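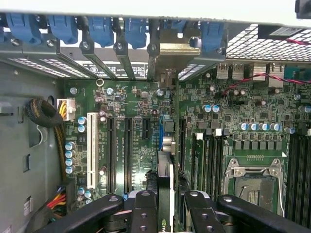 Handout 7: The Machine Takes the Screws, Who Keeps the Bench?

Home | Syllabus | Readings | Handouts | Office Hours

November 6, 2018
by Leire Villalobos
8 comments

Read this before section. It replaces the chapter on assembly lines, which you may now stop pretending to have read.

1. The case

Trerkell takes in retired office computers and takes them apart for parts and scrap. Graphics cards, memory and processors are tested and sold on. Everything else goes into bins by metal. Until last year the work was done entirely by people at benches, each with a screwdriver, a tray and a radio. The radios could be heard from the parking lot and did not agree with one another.

Management then bought two robot cells from Ondrejka and gave them the job of pulling cards and memory out of desktop workstations. The purchase memo called this "freeing our people for higher-value tasks." Underline that phrase. It turns up in nearly every memo of its type, and it rarely comes with a list of the tasks.

2. What a teardown asks of a pair of hands

Look at the inside of an old workstation and notice how little of it was laid out for anyone who wanted things back out. The graphics card stands between other slots. There's a bracket across its top, and there are plastic clips along the rear panel, cables looped against the wall of the case, and small screws lying where small screws like to lie. A gripper has to come down over the card without leaning on the capacitors next door.

An experienced bench worker does a fair amount here that was never written down:
- Wiggles the card a little before pulling, to feel whether it is still held.
- Moves a wire aside with the back of a finger.
- Tips the case to listen for loose screws.
- Gives up on a bad one early and puts it at the bottom of the pile for somebody else.

The last item is a skill too, though it didn't make it into the training video.

When the Ondrejka engineers came to study the work, they timed the pull. The pull is the part that looks like work. The wiggling and the listening went into a column headed "idle." Rosalía Urquijo, who ran the teardown floor and gave our guest talk in week 3, kept a copy of that spreadsheet and showed it to us with what I would call affection.

3. What changed

Before the cells, a good shift on one bench was 80 machines. The two cells together were promised at 300. They got there, on the models they had been taught. On other models the cell stopped, turned on a yellow lamp and waited for a person.

So a new job appeared. Its official title is "cell attendant." On the floor it is called "lamp." ("I'm lamp till lunch.") The attendant opens the case, clears what is in the way, seats the case in the fixture, answers the lamp, and finishes whatever the robot has declined to finish. Some points for your notes:

Pace. At a bench the worker set the pace and could spend it unevenly, fast before lunch and slow after. The attendant's pace belongs to the lamp. Several workers told Urquijo the new job was easier on the wrists and harder on the temper.

Skill. The robot takes the ordinary cases. The attendant gets a steady diet of the awkward ones: stripped screws, bent brackets, a card somebody glued. Average difficulty per human task went up. The pay grade stayed where it was, the work having been classed as "monitoring."

Talk. Benches faced each other. The cells face the wall, where the power is. People who used to trade tips across a table now trade them at the vending machine, in a hurry.

Blame. A cracked board used to have a name attached to it. Now it has two possible names, and one of them has a service contract.

Noise. The radios are gone. Opinions differ on this one.

4. The comparison site

Trisden does the same business with cells from the same maker, and did one thing differently. It let the bench workers write the rules for when the robot should stop. They made it stop much more often than the engineers liked. For the first weeks the output figures were embarrassing, and the plant manager is said to have taken up walking. Then the workers began relaxing the rules one at a time, as they came to trust the thing on one model or another, and kept the right to tighten them again.

Trisden's attendants are called technicians and are paid as technicians. Whether the title produced the pay or the pay produced the title is a good thing to argue about in section. Please do it without the word "synergy."

5. Terms

Residual work: what is left for people after the machine has taken its share. Usually described in the memo in one line and in practice in a great many.

Tacit knowledge: what a worker knows and can't easily say. See also "idle," above.

Exception handling: the polite name for residual work when it is going badly.

Deskilling / reskilling: two words for the same Tuesday, depending on who is asked. Ask more than one person.

6. For section

Bring one page on either of these.

(a) Rewrite the "idle" column of the Ondrejka study. Give each entry a proper name and say what would go wrong without it.

(b) You are Urquijo. Management offers a third cell and asks which two attendants you can spare. Write your answer, keeping in mind that you also have to eat lunch in that building.

The Ellura reading is optional until December, when it becomes required. Papers go in the box outside my door, stapled. I own a stapler and will not be lending it.

Previous handout | Next handout
Shares: 7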